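Chapter 8

Paper Before It Is Paper: Fiber, Water, and the Sheet

What you'll work through in this chapter
Where paper fiber comes from and why length matters
How a pulp slurry turns into a sheet
Grain direction, and three ways to find it
Sizing, fillers, and why some paper drinks ink
Key terms: fiber, slurry, deckle, grain, sizing, calendering

I learned what paper was by ruining a lot of it. My first summer job was at a small print shop called Enriquez, and in August of that year the shop took on an order of 3000 folded menus for a restaurant chain. I was put on the folder. I loaded the stock the way it fit best on the table, ran the first batch, and every single fold came out cracked, with a fuzzy white line running down the spine like a bad scar. I figured the machine was broken. The machine was fine. I had folded against the grain, and until that morning I didn't know paper had one.

So that's where I like to start with students, with the grain, even though it means jumping ahead a little. Take a sheet of ordinary copy paper and bend it over (don't crease it, just let it curl) first one way and then the other. One direction will push back at you more. The easy bend runs parallel to the grain. Now tear a strip from each direction. With the grain you get a fairly straight tear, and against it the tear wanders off wherever it likes. The third test is my favorite because it's a bit messy: wet one side of a small square and watch it curl up into a tube. The tube lies along the grain.

Why does any of this happen? Back up to the fibers. Paper is a mat of plant fibers, mostly cellulose, that were floating in water and then weren't. On a moving machine the fibers tend to line up with the direction of travel, a lot like logs going down a river, and they dry that way. Cellulose fibers swell much more across their width than along their length, so a damp sheet grows mainly in one direction. Once you have that picture in your head, half of the headaches in a print shop start to make sense: the curling covers, the warped book boards, the posters that won't register on the second color.

Handmade sheets are different. A papermaker dips a mould into a vat of slurry, lifts it level, and gives it a shake in both directions, and the fibers settle every which way. The wooden frame sitting on top is the deckle, and it's what leaves that soft, feathery edge people pay extra for. There's a little mill at Jedetcombe where I took a weekend class, and I can tell you the shake is harder than it looks! My first sheets were thick at one end and practically lace at the other. We'll come back to the mould and deckle in section 8.2, with drawings.

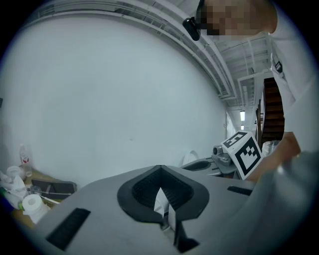

Fiber length is the next piece. Cotton and flax fibers are long, and they make tough, flexible sheets. Softwood fibers are shorter than those but still long enough to give a grocery bag its strength. Hardwood fibers are shorter again, and they fill in the gaps and give you a smooth surface to print on. Most office paper is a blend. Every trip through recycling breaks the fibers down a bit more, so mills usually mix in some fresh pulp to keep the sheet from falling apart.

Then there's sizing, which has nothing to do with size. It's a treatment that slows down how fast the sheet takes in water. Tissue has little or none, so it soaks things up. Writing paper has enough that your pen line stays a line. At Enriquez we had a carton of unsized stock from a supplier called Pulov, and writing on it with a fountain pen was like writing on a paper towel (I loved it for block prints, though, and took the leftovers home).

Before you go on to section 8.1, collect a few papers from around the house: a receipt, a page of newsprint, a paper napkin, a cereal box, an envelope. Find the grain on each one and pencil a small arrow in that direction. Put one drop of water on each and write down what it does. Keep the samples in an envelope with your notes, as you'll need them again for the tearing exercise in section 8.3.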